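The Slow Business of Fixing a Table

By Mirjam Rüegg

214 shares
9 comments

I bought the table in June from a man in Cirkville who wanted it out of his garage before dinner. It was ugly. It had a white bloom the size of a dinner plate on one side, a long scratch somebody had tried to hide with brown marker, and one leg that gave when you leaned on it. I paid him 90 dollars, which my sister thought was hilarious, and drove home with the legs sticking out of the back window.

I'd never refinished anything in my life. I'd painted a bookcase once (badly, in an apartment with no windows that opened) and I figured this would be the same kind of job, only with more sanding. So I went to see Regula Lehner, who runs a repair shop in Norkau and teaches an evening class there for people like me.

She let me talk for a while about stain colors. Then she asked whether I'd washed it.

I had not washed it. Most people haven't, apparently, and she's turned away more than one student with the words "soap first." A mild soap, a barely damp cloth, a dry cloth right behind it, and you do the underside too. I spent a whole evening on that and the rag came up the color of tea. The table I'd been planning to sand down to nothing was a warm, middling brown and I liked it a lot!

The white bloom is the thing everybody asks about. It's moisture caught in the finish, usually from a hot dish or a sweaty glass, and on older pieces you can often coax it out. Regula has students start with a soft cloth and a little oil, rubbing along the grain, and then leave it overnight. Mine faded by half. The second night it faded some more, and after that it stopped, and I decided we could live together.

The leg was harder. Gebhard Wallner, who has the bench next to mine in class and has restored 61 chairs since he retired — he keeps a list — took one look and told me the old glue had to come out before any new glue went in. He's right, and it's miserable work. You scrape at the joint with a dull little blade, you blow the dust out, you scrape again. I complained the whole time. Gebhard hummed.

Then you glue, clamp, and leave it alone for a full day, and I mean alone. I wiggled mine after three hours and had to start over. 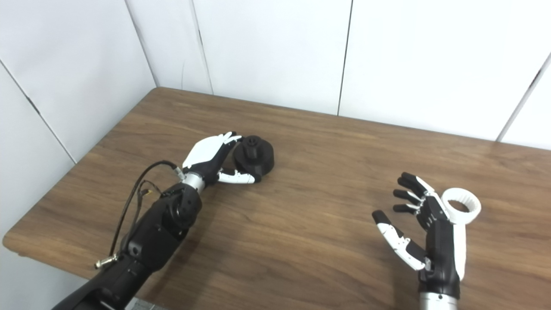 What you put on top at the end is where friends fall out. Regula likes a hard wax. Gebhard swears by thin coats of oil, wiped on and wiped off, with a night between each. I went with oil, mostly to stay on good terms with my neighbor at the bench, and by the third coat the scratch had turned into something you'd have to go looking for. The marker is still in there if you know where to look.

If you're starting out, buy good cloths and a decent pair of clamps before you buy anything in a can. Skip the power sander on your first piece. And bring home something cheap, so you won't be scared of it.

I've got my eye on a sideboard in Clirnbridge now. The seller wants 200 for it and one of the doors is missing, and I've already called twice.

Share this story
Comments (9)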